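Home | Visits | Notes | Archive | Contact

A day with the data collectors at Tarkeo

Posted 13 September 2021
16 shares | 5 comments

Tarkeo opens its building to visitors once a year, and this time I got one of the places. The company gathers examples for learning systems. Customers send a list of tasks, Tarkeo's operators carry them out many times with a gripper, and the recordings go back to the customer as training material. I had read a fair amount about the models that come out of this kind of work and almost nothing about the work.

The site is on the edge of Grostby, behind a tile merchant. Parking is poor. Visitors sign in at a side door, leave their bags in a locker and are given a badge and a sheet of rules. Most of the rules were what you would expect: don't touch the grippers, don't talk to an operator who is recording, don't step over the tape.

The morning talk

We started with a half-hour talk in the canteen. The current contract is called Baptiste, and it is about household floors and small objects. Each recording is called an episode. It starts with the gripper open, ends with the gripper open, and has one written instruction attached. The target for Baptiste is 1000 accepted episodes per task, and "accepted" is the word that matters there. An episode can be thrown out if the instruction doesn't match what was done, or if the fingers leave the view for too long.

Somebody asked why they don't just do everything on a table. The answer was that they used to. Their first set, finished in January, was all tabletops, and a model trained on it did poorly as soon as the surface had a pattern. Veined stone was the worst. The model would reach for a dark vein as though it were an object. So the newer sets move between rooms, and the floors are picked for being hard to read.

Recording in the small rooms

After the talk we were split into groups and taken along the corridor. There are several small rooms with ordinary finishes, and the tiled ones get used a lot. Only one visitor at a time could stand in the doorway, so the rest of us watched on a monitor in the corridor that carried the wrist camera view.

It is a strange way to look at a room. You are low down and tilted forward, and the two fingers are always there at the bottom. After a few minutes I stopped noticing them and began looking between them, which I suppose is what the model is meant to do as well. Bits of dirt that I would never see standing up became quite important.

The operators work at a slower pace than I expected. They move in, pause, adjust, move again. A pause is fine, we were told, but a jerk is not, and anyone who has just started is kept on slow approaches until the traces look smooth. Views of floor with nothing in the fingers are kept as well. A system that has only ever seen the moment of a grasp has no idea how to get there.
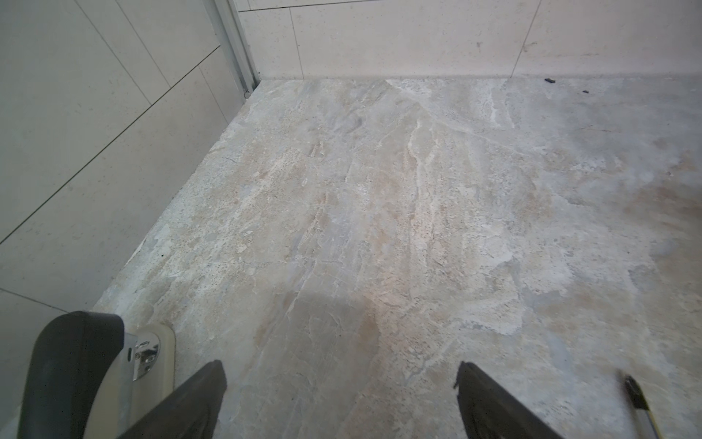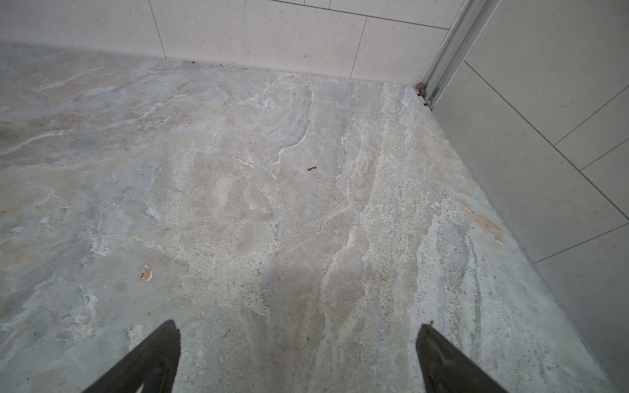
Open fingers over the veined floor, with the tiled walls meeting behind.

The review desks

The next stop was the room where episodes are checked. It is quiet and a little dim, with a row of desks and two screens at each. A reviewer plays an episode at double speed, then goes back over the parts that looked wrong. Three buttons: accept, reject, send back. Sending back means the recording is sound but the written instruction needs fixing.

I was allowed to try it on a practice set. My first few decisions were all accepts, and the reviewer beside me disagreed with two of them. In one the instruction said "left corner" and the gripper had gone to the right. In the other the object had been nudged before the grasp, and the episode was supposed to show a clean pick. I had watched both and seen nothing wrong with either.

They also keep a running list of floor marks. Stains, chips and specks are noted for each room, so that a reviewer can tell a fixed mark from something an operator was supposed to pick up. The list is on paper, in a binder. I asked whether it would go into the software and was told that it had been planned for a while.

Storage and software

Files are moved at the end of each shift to a system called Usteck, which sorts them by room, task and operator. We got a short demonstration. You can pull up every episode from one room and lay the starting views side by side, and it becomes clear very quickly whether people have been starting from the same spot each time. That is a common fault. Operators find a comfortable position and stay in it, and the set ends up with far less variety than the count suggests. Usteck flags it when more than 5 starts in a row look alike.

I would have liked longer here. The demonstration was cut short because lunch was ready, and the questions afterward were mostly about jobs.

Practical notes

— The tour lasts 3 hours with the canteen break included.
— Wear flat shoes. Visitors in the tiled rooms are asked to put covers over them.
— You can take notes anywhere, but phones stay in the locker.
— Groups are small, and places for the next open day are given out by email. Write early.
— The bus from Grostby station stops at the tile merchant. Walk past the loading bay and look for the side door.

I came away with a sample instruction sheet and a better idea of why these sets take so long to make. My next visit should be to one of the customers, if they will have me, to see what the recordings look like from the other end.

Contact | Copyright 2021 | Back to top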